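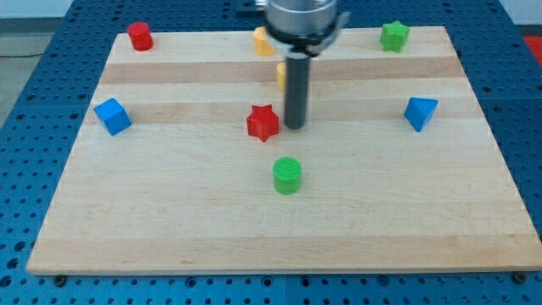
August 2, 2025

Glue notes, continued from the January batch.

Plirow say their new PVA reaches full strength in 32 minutes of clamping. I don't believe it, and after this week I believe it less. Same maple offcuts as last time, same cauls, same clamps, no heating on in the shop. Joints planed, not sanded. I left the sanded ones out because they muddied everything in January and we argued about it for a fortnight.

Broke the first set straight out of the clamps. Best one let go at 600 N on the lever rig, and it went along the glue line, clean as you like. Hardly any wood fibre pulled. The set left overnight got to 680 N and tore wood for most of its length. If full strength was there at 32 minutes, I'd like to know what the glue was doing all night.

To be fair to Plirow, the rig is not much of an instrument. The pivot is worn, and the spring balance reads high when it's been left hanging. I zeroed it twice. Even so, a clean glue line is a clean glue line and doesn't depend on the balance.

Domov (the old stuff, tub with the cracked lid) did about as well overnight as it ever has. It is also cheaper. It does skin over in the tub, and the last third is always a bit stringy. Strained it through an old pair of tights, which helped.

The Jesance leaflet claims moisture content makes no difference below a certain level, and then doesn't say what level. Useless. I weighed one offcut at 169 g before gluing and meant to weigh it again after a night on the radiator shelf, but it got used as a wedge under the bandsaw table. Will do another.

Somebody wrote "Ryu is better" on the whiteboard. Better at what? If you've got test pieces, put them on the shelf with a label. I tried Ryu once on a drawer side and it crept — though the drawer was badly cut, so I wouldn't hang it for that.

To do: new pin for the pivot. Repeat the short clamp time with the shop warmer. Cut the next strips from one plank this time, so we can't blame the timber. Buy brushes, the decent ones.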